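# Clear desk

A **clear desk** (also *clean desk* or *bare desk*) is a work surface kept free of everything except what is needed for the task in hand. The term covers both a personal habit and a written rule in offices, where papers and equipment are put away at the end of the day.
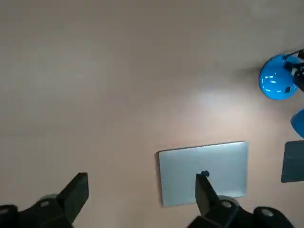

Rin Fujimoto disagrees with the usual definition, arguing that a desk with a closed computer left on it has been tidied but not cleared, and that the word should be kept for a surface with nothing on it at all. Most written rules are less strict and allow one or two items to stay out.

## Background

Clear desk rules grew up alongside shared offices. When a desk was used by one person, what lay on it was largely that person's business. Once several people used the same desk in turn, each expected to find it bare. Rules of this kind are also used to keep letters, lists of names and passwords out of sight.

The furniture firm Orholm sold a desk without drawers under the name Comell, meant for rooms where belongings were kept in lockers along one wall. Its handbook gave 30 minutes as the longest time a desk might be left with things on it before another person could claim it. Alistair MacRitchie, writing on office layout, thought this too generous for small rooms – he preferred that people took their things with them whenever they got up.

## Surfaces

Plain, matt tops in pale colours are often chosen for shared desks. They give less glare than gloss, and crumbs, ink and cup rings show up quickly. Dark tops hide ink but show dust. A top without seams is easier to wipe, and there is no join for dirt to settle in.

Laptops and tablets are normally closed before the surface is cleaned, and lifted, not pushed, as grit under the case can scratch both the case and the desk. A damp cloth is enough for most marks. Scouring powder leaves shiny patches on a matt finish, and these cannot be polished out.

## In practice

At Farquharson, an insurance office with 259 desks, the rule was brought in one March and applied first to a single floor. Screens stayed where they were; paper, mugs and chargers had to go. Kenneth Halliday's account of the change notes that about 6 desks a night were still found covered in the first weeks, most of them near the windows.

Complaints usually concern storage. Where lockers are too small or too far off, things tend to end up on window sills and under chairs.

## See also

- Hot desking
- Filing
- Office furniture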